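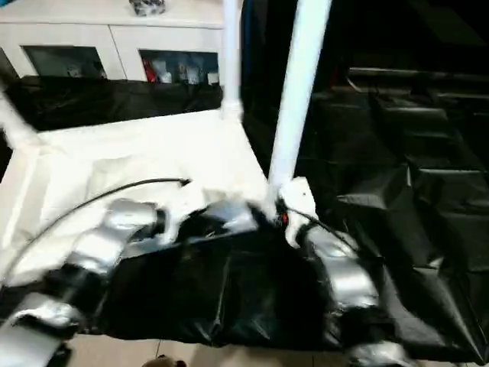
Birken Charity Night Walk — safety checklist with comments
Filled in by Petrică Bogdan, route and site safety
Date of inspection: 10 October 2019

The walk collects money for the patient transport fund in Wandon. I made the inspection on foot, first in daylight and then again after dark, because the walkers will only see the route in the dark. Items are marked OK, TO DO or NOT OK. Please write your answer under my comment and do not erase it.

1. START AREA

1.1 Entrance wide enough for wheelchairs — OK
The left gate must be opened fully. Last year it was fixed halfway with a rope and two persons had to wait.

1.2 Registration tables away from the exit — TO DO
In the plan from September the tables are standing directly in front of the emergency exit. I ask to move them to the side of the bicycle racks.

1.3 Electric cables covered or taped — TO DO
The cable for the loudspeakers crosses the path to the toilets. It needs a rubber ramp, tape is not enough there.

1.4 Fire extinguisher at the soup tent — OK
Checked the seal and the date. The tent owner knows how to use it, I asked him to show me.

2. ROUTE

2.1 Surface free of holes — NOT OK
After the footbridge there is a hole on the right side, deep like my hand. I put a cone on it. The town was informed by phone, but I have no written answer. If it is not filled before the walk, we must have a steward standing at this place the whole time.

2.2 Footbridge — OK, with remark
The railing is firm on both sides. The boards become slippery when it rains. Walkers should cross slowly and not in a big group.

2.3 Lighting — TO DO
22 lamps on the route, 13 of them working when I passed. The dark part is mostly behind the Vasiliu bakery. Funeo has offered us battery lamps for free, and I propose that we say yes and put ten there.

2.4 Crossing of the main road — TO DO
Two stewards with reflective vests and stop signs, one on each side. Please no teenagers for this post, also if they are very willing.

2.5 Direction signs — OK
They are readable with a flashlight from 10 meters. One sign before the school was turned to the wrong way and I turned it back.

3. FIRST AID

3.1 First aid post at start and at halfway — OK
The halfway post is in the garage of the fire station. There is heating and a chair with arms.

3.2 Access for ambulance — NOT OK
On the small road behind the church cars are parking on both sides in the evening. I measured the free space and it is too narrow. We need parking signs on one side, and the neighbors should receive a letter some days before.

3.3 Rest places for walkers in treatment — TO DO
Some of our walkers are still in treatment and get tired fast. There are benches only in the first half. I would like folding chairs and blankets at every water table, and a car that can bring people back without that they have to ask many times.

3.4 Emergency number printed on the walker card — OK
The number is correct, I called it.

4. CANDLES

4.1 Only closed lanterns — OK
Open candles stay forbidden, also for the closing minute of silence. It was discussed enough.

4.2 Buckets with sand — TO DO
Two are there, I want four.

5. MONEY

5.1 Cash box not left alone — OK
Always two persons together. If there is more than 2000 in the box, it is brought to the office and counted there.

OPEN POINTS BEFORE I CAN SIGN
2.1 hole after the footbridge
3.2 parking behind the church

The TO DO points can be finished on the day itself, but these two cannot. I will go to look again when I hear from the town.

P. Bogdan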